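Workshop notebook, November
Posted by the bench crew, Stemdale shop

We use cookies to remember which pages you have read. Accept / Settings

Started the downpipe job again. By "again" I mean the flow rig, which I took apart in the spring because it was in the way of the kettle, and which has now gone back up in front of the kettle.

The question from the Mangubat site is a simple one and has been asked three times in three different emails. Their box gutter overflows at one end in heavy rain and stays perfectly polite at the other. They would like to know whether a bigger downpipe will fix it. They have already bought the bigger downpipe, so I think they would like to be told yes.

Setup: one length of the box profile, 3000 mm, on the two sawhorses, fall set with packers. Outlet at the left end. Header tank feeding a spreader bar along the back edge so the water comes in along the length, the way a roof does it. The spreader bar leaks at the elbow. It leaked in the spring too, and I wrote "fix elbow" in this book and underlined it, and the underlining has held up well.

First run, standard outlet, no leaf guard. Water backed up at the outlet end, as reported. Raised the far end by one packer. Backed up faster, and spilled over the front lip onto my left boot. Dropped it back.

Second run, same thing with the Ekell outlet, the one with the wide flared mouth. Much better. The swirl over the hole was smaller and the level behind it sat well below the lip. This is the same pipe diameter underneath. The pipe was never running full in the first run, you could hear it gulping air, so the choke is at the mouth and a fatter pipe below it would just be a fatter pipe with the same trickle going down the wall. I expect this to be an unpopular finding.

Third run, Ekell outlet plus the strainer basket that came with it. Gave back maybe half of what we gained. Then threw in a handful of wet leaves from the yard and gave back the rest. 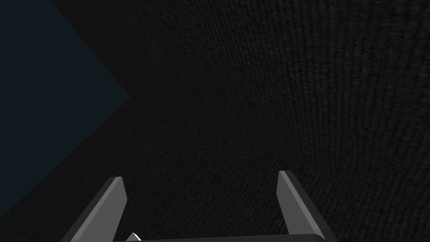 Went back to the inside corner after lunch, because the Mangubat gutter turns one just before the outlet and my straight length on sawhorses does no such thing. Cut a spare piece and joined it with the Breneo corner, which has a rubber seal that wants to be anywhere except in its groove. Soapy water helps. So does not reading the leaflet, whose diagram is for the outside corner. Water coming round the bend piles up against the far wall and arrives at the outlet leaning to one side, so half the mouth does most of the work. You can see it in the surface if you get the lamp low: the ripples want to be fine close lines that curve and fan out to one side, much like the ribbing in the picture up the page, only wetter and with more swearing. Moving the outlet further from the corner let the lines straighten before they got there, and the level dropped without touching anything else.

Collected flow for the corner run, outlet close in: 2836 liters an hour by the meter, right as the front lip started to go. I don't believe the last digit and neither should you. The meter is older than the shop sign. With the outlet moved 700 mm along, it took everything the header tank could give and never reached the lip, so I have no number for that one, only a good feeling. The header tank is now the weakest thing on the rig, after the elbow.

Side note on brackets. The old bracket spacing on the site drawing has the last one well back from the corner, and with a full load of water I could see the joint sag. A sag there makes a small pond, ponds collect grit, and grit collects a small garden. Add a bracket either side of the corner. I put one in on the rig using a roofing screw and a scrap of batten and the joint stopped moving.

Also found: the box marked "64 clips" holds clips for the half round, which we stopped using. Relabeled it. Somebody will relabel it back.

Sealant check. The offcut I glued up last month with the cheap gray stuff peeled off in one piece, like a sticker. The other brand needed a chisel. Using the other brand. The cheap tubes can go to whoever is doing the shed.

To send to Mangubat: keep the pipe they have, change the outlet to the flared one, shift it along from the corner, two more brackets, and clean the strainer or leave it off and clean the pipe. I will put the part about the bigger downpipe near the bottom. It may be returnable if they still have the wrapping.

Still to do:
Bigger header tank, or borrow the one from the yard.
Repeat the corner run with leaves.
Try a shallower fall, one thin packer only.
Dry the boot.
Fix elbow.

Stemdale shop notebook. Contact the bench through the front desk. Back to top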